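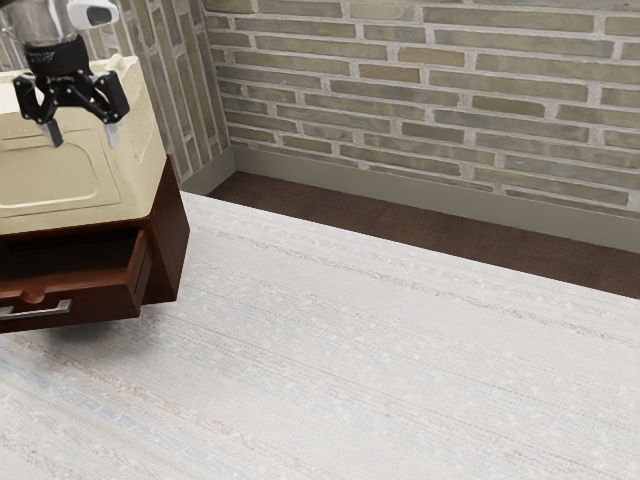 Fig. 4-1. Simulated arm and parallel-jaw gripper at the bedside cabinet, drawer partly open.

4. Drawer task (Relteo simulation pack)

The drawer task is supplied with the Relteo pack and runs without a physical arm. Complete section 3 (licence and display settings) before starting.

4.1 Loading the task

1. Open the task list and select Drawer, Bedside.
2. Set the step limit to 200. The value applies to one attempt only.
3. Check that the status line reads READY on port 3113. If another program is using the port, change it under Network and restart.
4. Load the Hornby motion profile. Profiles saved before September must be converted first (see 7.2).
5. Press Run.

Note: The gripper may be left clear of the furniture with its fingers apart. Do not start an attempt with the fingertips touching any surface, as the contact log will record it as a collision.

Caution: Speed settings above 99 per cent are accepted by the profile editor but rejected at run time. The attempt stops with code 2.

4.2 Checking the drawer interior

1. Pause the attempt.
2. Switch to the overhead view.
3. Zoom until the drawer bottom and the inner face of the front panel can both be seen.
4. Confirm that the drawer is empty. Delete any leftover item from the object list.
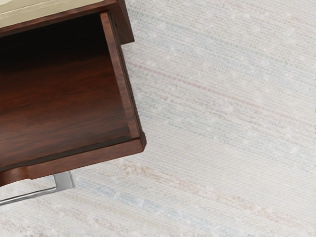 Fig. 4-2. Overhead view. Open drawer with nothing on the drawer bottom.

5. Save the view if it will be needed for comparison, then press Resume.

Note: The back of the drawer is in deep shadow in this view. Raise the light level under Display if small items are in use. This has no effect on the contact log.

4.3 Resetting

Press Reset to return the arm and drawer to their stored positions. Changes to the object list are kept.

Section revised Dec 11, 2021. Checked by B. Bielecka and N. MacLeish.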